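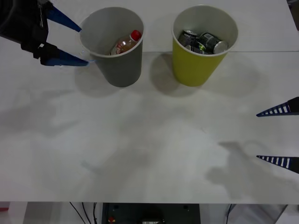 So I finally made it to a silent film night with live music, and I've been grinning for two days straight!

The Drilia is an old single-screen theater that sat dark for years and now opens on the last Friday of the month. I'd walked past it plenty of times and never gone in. My neighbor Morfudd Beddoe had a spare ticket (thank you, Morfudd!!) and off we went, with two scarves each because she'd warned me about the heating.

The place holds 672 people, and downstairs was full by the time we got to the door, so we ended up in the balcony, second row, a little to the left. Go for the balcony if you can. You can see right down onto the piano keys from up there.

Tetsuya Hamada was playing, and wow. Ninety minutes with no break and hardly any sheet music, just a page of scribbled cues taped up where he could see it. There's a chase over the rooftops about halfway through, and he started it so quietly that I could hear people breathing, and then it kept building and building until the kid in front of us was standing on his seat. When the chimney came down the whole balcony yelled. I haven't been in a crowd like that since the street concert in May.

The movie itself was a comedy about a baker who inherits a circus. I'd never heard of it, and the print had a few scratches and one jump where a piece is missing, but the jokes still land. The goose gets the biggest laugh.

Afterward a bunch of us went over to Loletti for soup and stayed until they started putting the chairs up. I had the bean one with way too much bread, and Morfudd told me the whole plot of the movie they showed in the fall, ending included, so I guess I don't need to see that one!

Tickets are pay what you can at the door, and they're raising money to fix the organ, which hasn't made a sound in decades. The sign in the lobby says they're at $1,510 so far. I put in what I had on me and I'll bring more next month. It's a spooky one, and Tetsuya is bringing a violinist.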